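February, Plasstead workshop. Festival prep notes

Wristband printer back from repair. Ran 1,128 bands for the Brusero street festival, 23 misprints, all with the date shifted left. Set aside for training the gate crew.

Stage power
Both Grollon distro boxes tested under load. Box 2 trips at 87 amps, lower than last year. Swapped the breaker, retest tomorrow morning before the beer tent wiring goes in.

Signs
Gounder stage banner needs new grommets on the top edge. Carnival ride signs are cut but not painted. Still waiting on the final band order for the schedule boards, so leave the evening slots blank.

White arm over the beige tabletop, black gripper pointing down.

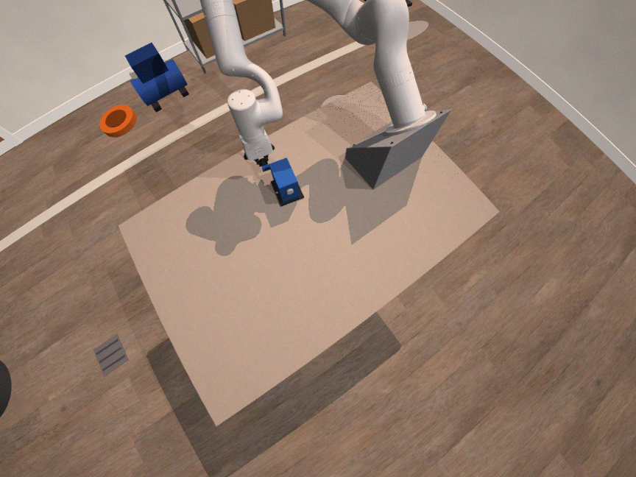

To do
Order grommets and zip ties. Call about the second generator.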